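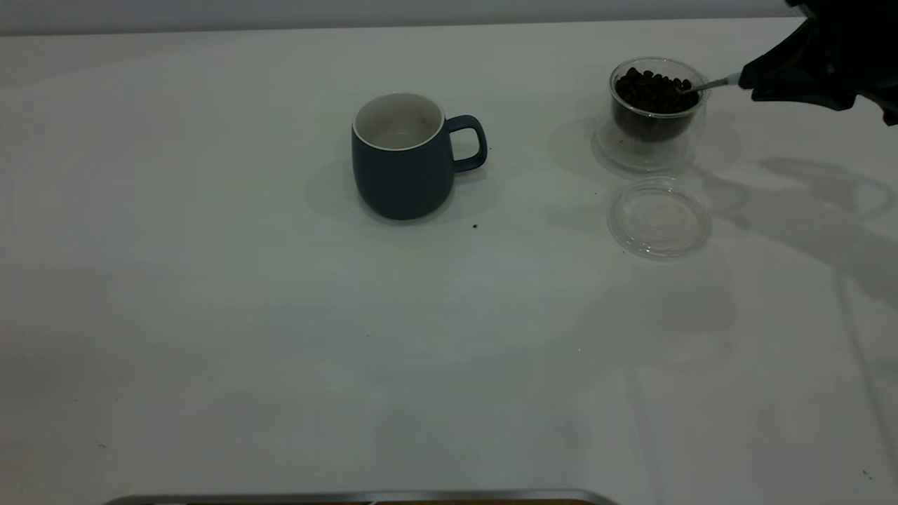
Week 3 handout: Sleep and memory in older adults

Course: Aging and the Brain
Prepared by Wanting Zou, with the seminar questions by Sidra Farooqui
Updated 2022-01-05

What to read first

Chapter 4 of the course reader, sections 4.1 to 4.3. Section 4.4 is on sleep apnea and will be covered in Week 5. If you missed Week 2, read the notes on types of memory before this handout, as the terms are used here without being defined again.

1. How sleep changes with age

A night of sleep moves through repeated cycles of non-REM and REM sleep. The deepest part of non-REM sleep is called slow-wave sleep, after the large, slow brain waves that show up on an EEG. Young adults get a good share of it in the first half of the night. The amount falls through middle age and is often quite low in people over 70. Older adults also wake more often and tend to go to bed and get up earlier.

These are averages. Some people in their eighties sleep much as they did at 50, and some people in their forties sleep badly. When you write about age differences in the assignment, say which age groups were compared.

2. Why slow-wave sleep might matter for memory

The usual account is that new memories depend at first on the hippocampus and are replayed during slow-wave sleep, which helps to settle them in the cortex. Short bursts of faster activity called sleep spindles seem to be part of this. If slow-wave sleep is reduced, there may be less chance for this to happen, and recall the next day may suffer.

Most of the support comes from tests of declarative memory, such as word pairs. Results for motor skills are more mixed, and in older adults the overnight gain in skill tasks is sometimes missing altogether.

3. Worked example: the Trirnside data

We will use the Trirnside data set in class. It has 339 adults living at home, none with a diagnosis of dementia at the start. Each person filled in a sleep questionnaire. A smaller group of 192 also wore a wrist monitor for a week, and 57 of those spent a night in the sleep lab.

Everyone learned a list of word pairs in the evening and was tested the next morning. The score is the number of pairs recalled in the morning divided by the number recalled the evening before.

Points to check before you run anything:

Self-reported sleep and monitor sleep do not agree well. People who lie still while awake are scored as asleep by the monitor. Keep the two measures in separate columns and do not average them.

The lab group was not chosen at random. Members of that group were asked whether they would travel to the Hostside site, and the ones who agreed were younger and in better health than the rest.

Medication is coded yes or no only. There is no dose. Sleeping tablets and antihistamines are in the same category.

A few morning scores are above 1. This is allowed. It means the person recalled more pairs in the morning than the night before.

4. Direction of effect

A link between poor sleep and poor memory can be read in more than one way. Poor sleep may harm memory. Early brain changes may disturb sleep before any memory problem can be measured. A third factor, such as depression, pain or heart disease, may affect both. Studies with a long follow-up help with the second reading but do not settle it, given that the brain changes in dementia can begin many years before diagnosis.

Experiments that restrict sleep avoid some of this, but they are short, and most have been done with students. Be careful about carrying those results over to a person of 80.

5. Seminar questions

Which of the three sleep measures in the Trirnside data would you use to study slow-wave sleep, and what would you lose by using it?

Suppose the link between sleep and recall disappears after adjusting for depression. Does this show that sleep has no effect?

How would you design a follow-up with the same participants?

6. Assignment

Write one page on question 2. Include one table or one graph, with labeled axes and units. Upload it to the Wurkness folder before the next seminar. Late work goes to Sidra Farooqui by email.

The Afridi lab room is open for anyone who needs the statistics software. Bring your own copy of the data file, as the machines there are cleared each night.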